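Converter bench notebook, Ostside
24 June 2021

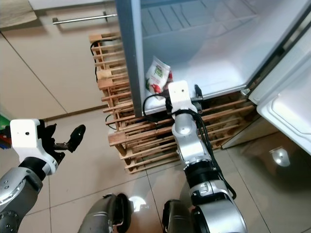
Where we left off

Skastodano build from last night is on the bench machine. Old build kept in the folder next to it, do not delete, Iestyn still compares against it. Plan for the day was the ringtone export (the M4R path), then batch, then whatever Hauwa has from the help mail. Got through the first two and a bit of the third.

Ringtone export

Started with the plain case. One WAV, stereo, 44.1, trimmed in the app, exported as M4R. Fine. Plays on the bench phone, shows up in the tone list with the right name.

Then same file with a fade in and fade out. Fade in OK. Fade out starts too early, you can hear the tail go quiet and then there is a stretch of nothing at the end. Checked the file in the wave view: the fade is measured from the end of the source, before the trim is applied. So if you trim a lot off the end, the fade is in the wrong place. If you trim from the front only, sounds right, which explains why it got past us in the spring.

Ebuka looked. Order of operations in the chain is decode, fade, trim, encode. Should be decode, trim, fade, encode. He says it was moved when the preview was reworked, so preview and export would share the code, and preview never trims, it just seeks. He'll swap them back and give preview its own little chain. Not a big change but touches Brumier too as the two share the library, so I want Aisling to run her set on Brumier before we merge.

Length limit: we let people pick up to 40 seconds in the slider and then the phone refuses anything longer than that. At exactly 40 we sometimes write a hair over, the encoder pads the last packet. Phone sync rejects it with no message at all, tone just isnt there. Suggest we cap the slider a little under and stop being clever. Ognjen would rather trim the padding properly. Can do both? Left it open.

Names. Tested accents, apostrophes, a slash. Slash gets turned into an underscore, OK. Apostrophe OK. A trailing space in the name makes a file that Windows won't rename or open from the dialog. Strip it. Filed.

Batch run

Folder of 164 files, the old mixed set: AVI, FLV, WMV, some MKV, a pile of OGG and the weird AMR ones off phones. Target AAC in M4A, default preset, output to the second drive.

Run one, old build. Finished, 9 failed. Same 9 as always (the AMR ones with the broken header, plus the zero-length AVI). Log attached in the shared folder.

Run two, new build. Stopped partway with the progress bar full and the Cancel button greyed out. Had to kill it. Task list showed the worker gone and the window waiting for it. No crash report written.

Run three, new build, same set, sorted by name instead of date. Completed. Same 9 failures.

Run four, back to sort by date. Hung again, same file on screen as run two. So it's order dependent. The file it shows is an FLV, and it converts fine alone. The file before it is one of the bad AMRs. Guess: the failed job doesn't let go of the decoder handle, the FLV grabs a stale one. When sorted by name the AMRs all sit together at the top and the next thing after them is an AVI, which takes a different decoder.

Made a small set to prove it: one bad AMR, then the FLV. Hangs every time. Good AMR then FLV, no hang. Bad AMR, AVI, FLV, no hang. That's a nice short case, sent it to Ebuka with the 5 files zipped up. He has what he needs.

Also the counter. With failures in the list the bar counts finished plus failed, but the text under it counts only finished. So you get a full bar and a number that says otherwise. Hauwa says this is the thing people write in about most after the output folder. Cheap to fix, please can it go in this one.

Volume

Normalize option: tried on three loud tracks and a spoken one. Loud ones come down OK. The spoken one comes up and so does the hiss, as you'd expect. What I didnt expect, the preview plays it un-normalized. User would tick the box, hear no change, untick it. Either preview it or put a line under the checkbox saying it's applied on export. Iestyn wants the line, less work. Fine by me for now.

Left and right swapped on mono-to-stereo? Thought so for half an hour. Was the headphones on backwards. Scratch that.

Help mail, from Hauwa

She pulled out the repeats. Writing them here so we don't lose them:

Where did my file go. Default output is a folder inside Documents that the user never picked. Want an Open Folder button on the finished row. Quintana already has one, copy it over, same icon.

Ringtone is in the list on the computer but not on the phone. Some of this is the length thing above. Some is that the sync box for tones isn't ticked. We can't fix the second but the help page could say it in the first line and not the last.

Converted file has no cover. True, we drop the artwork when source is MP3 and target is M4R. For a ringtone who cares, but for M4A we also drop it if the picture is PNG. JPEG gets through. Checked with two of each. Filed as its own ticket.

Trial leaves a gap in the middle. It's meant to, the trial mutes a stretch. But the wording on the download page only says "limited" and people think it's a bug. Aisling to rewrite that sentence.

One long mail from someone digitizing choir tapes, 2,000 clips, wants to split on silence. We don't have it. It's been asked before. Brumier has a silence finder of sorts for the video side, cuts where both picture and sound stop, could maybe be reused with the picture part off. Parking it. Hauwa answered him kindly and told him what to do by hand.

Presets file

Iestyn redid the presets file so each device is one block in place of one line per codec. Much easier to read. Loaded it, all the devices come up. Two issues:

1. Sort order in the drop-down is now the order in the file, used to be alphabetical. People will hunt. Sort it on load.
2. If a user has saved their own preset under the old format it vanishes with no warning. It's still in the old file, just not read. Need an import step first time the new version starts. Iestyn says half a day. I'd call that a blocker, losing somebodys presets is the sort of thing we get shouted at for.

Also the bitrate list for AAC has 164 in it. Typo for 160, surely? Asked. Yes, typo, he had the batch folder on his mind. Fixed while I was typing this.

Install

Clean install over nothing: OK. Over old version: OK but leaves the old shortcut, so there are two on the desktop and one is dead. Uninstall leaves the temp folder behind, full of half-written WAVs if a job was ever killed. After my morning that folder was pretty big. Clear it on start as well as on uninstall.

The installer still says Quintana on the second page, under the license text. Copy and paste from the other product. Ognjen has it.

To do

Ebuka: trim before fade. Handle release on failed job. 
Iestyn: preset import, sort on load, line under the normalize box.
Ognjen: installer text, shortcut, temp folder. Decide on the padding or the cap.
Aisling: Brumier set against the shared library once Ebukas branch is up. Trial wording.
Hauwa: help page for tones, send me the PNG cover file the customer mailed.
Me: rerun the full batch both sort orders on the next build. Try it with the output drive nearly full, havent done that since the winter. Read the old log format notes before I complain about the log again.

Later, same day

Ebuka's branch built late afternoon. Bad AMR then FLV: passes now. Fade out sits where it should with a heavy trim off the end. Didn't get to the full batch, will start it before I leave and look in the morning. Preview has a click at the start that wasn't there before, only on MP3, only the first time you press play. Told him. He can hear it too.

Batch started, sort by date, output to second drive. Screen lock off on the bench machine, please leave it that way until I've read the log.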